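A long thread about the weeks after a small operation, for anyone who has one coming up and is lying awake making lists. I had a hernia mended at Nostport in January and I'm pottering about again, so get yourself a cup of tea, I do go on.

1/ Before anything else, I'm no medic, and your own leaflet beats whatever I say. Mine lived on the fridge under a lobster magnet and I read it so often I could recite the bit about constipation at parties.

2/ The waiting was the worst of it for me. I had weeks of telling everyone in Skerkcombe I was perfectly calm while cleaning the oven at two in the morning. If you're doing that now, I'm sending you a big hug (and your oven must look lovely).

3/ Stitches, then. I'd spent far more time fretting over these than over the anaesthetic, and I asked the nurse so many questions about them at pre-assessment that she drew me a little diagram on the back of a menu card. 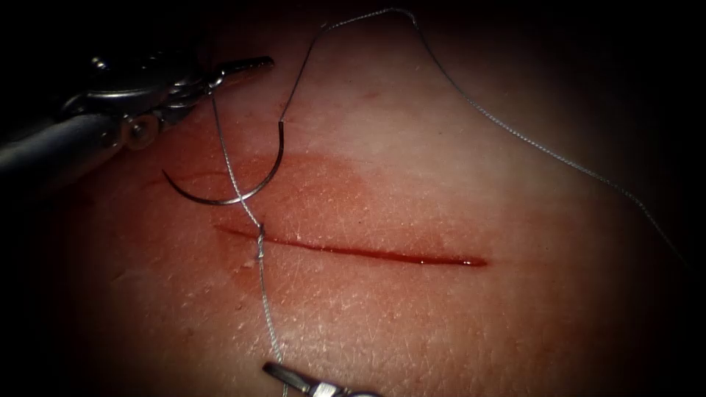 Someone in the replies wants to know whether having them taken out hurts, and says their own appointment is coming up and they've gone right off their food.

4/ Oh, love. Mine were the dissolving sort so I can't speak from this time round, but I had a knee stitched when I was small and what I remember is a tug and a sticker. Do ring the practice nurse and ask. Mine has heard every silly question going and never once sighed at me.

5/ Getting home. I live up the hill at Bonthorpe and I had planned, I'm ashamed to say, to come back on the 73. The ward wouldn't hear of it. My sister drove me and took every speed bump like she had a wedding cake on the back seat. Bring a small cushion to put between you and the seat belt, it was the best thing I packed.

6/ Clothes! I'd bought new pyjamas specially and never wore the bottoms, the waistband sat exactly where I didn't want a waistband. What I lived in was an enormous nightie of my mum's with teapots on it. Go big and go soft and answer the door in it if you must. The postman has got over it.

7/ How it's done inside is a whole other world and some of you will want to know every detail and some of you would much rather hear about the soup. Both are fine! I went from the second lot to the first over the course of one sleepless week.
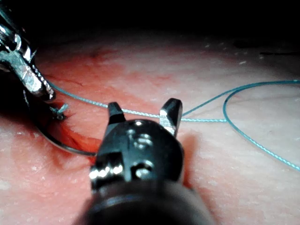
Jaws wide apart, pivot pins shining.

8/ Right, soup. I froze leek and potato, and lentil, and a tomato one that I'd put far too much chilli in. Label the tubs. I didn't, and I had the chilli one on my first night home, which I wouldn't wish on anybody who's been told not to cough.

9/ The other thing I ate was bread from Zawadzka, the bakery by the old ferry steps. My neighbour kept leaving their rye loaf on my doorstep in a paper bag, and slicing it was beyond me that first week, so I just tore lumps off and had it with butter. I've been trying to get back into proper slicing ever since and I'm not sure I want to.

10/ Put everything you use at worktop height before you go in. Kettle, mugs, tablets, cat food. I'd forgotten the cat's bowl would still be on the floor. She ate on a dining chair for a fortnight and now she expects it.
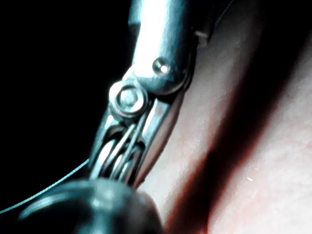
11/ And while you're moving things about, half fill the kettle, or get a small one. A full one is a surprising weight when your middle has opinions. Same goes for the big milk.

12/ Walking. They had me up and shuffling that first evening, and then it was to the gate and back, and then to the postbox. The day I managed 20 minutes along the front at Skerkcombe I rang three people to tell them. It was drizzling and I had odd shoes on and I was so happy.

13/ I also overdid it, of course I did. I felt marvellous one morning, changed the bed, and spent the rest of the day lying on it. Leave the duvet cover alone. If somebody says "is there anything I can do", the duvet cover is your answer.

14/ Books: I'd saved up a fat family saga and couldn't follow a word of it. I got to page 179 and still didn't know whose mill it was. Gardening programmes were about my level, and a jigsaw of some puffins on a tray. Please don't make me laugh, I kept saying to everyone, and then they'd all laugh.

15/ The scar itself I was shy of. I didn't look for days. When I did it was smaller than the one in my head and rather neat, and I felt a rush of fondness for whoever had taken such trouble over it. 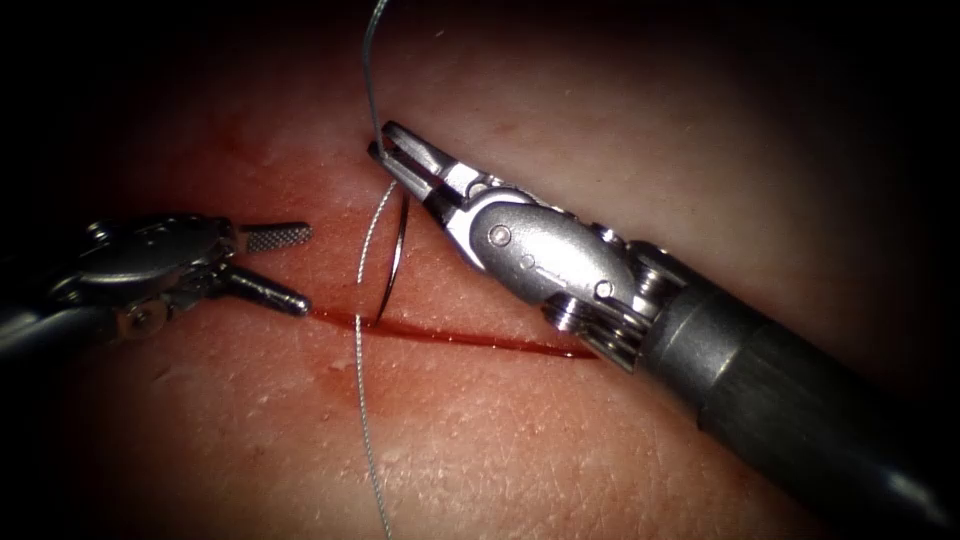

16/ Work. I was back at my desk after a few weeks, mornings only to begin with, and nobody minded me getting up to wander round the filing cabinets. Ask about a phased return before you go off, it's a much easier chat to have in shoes than in a teapot nightie.

17/ Ask me anything you like below, I'll be on and off all evening between bits of ironing (sitting down, on a stool, very stately). And if yours is tomorrow morning, put the phone down now and go and have a bath. Let me know how you get on x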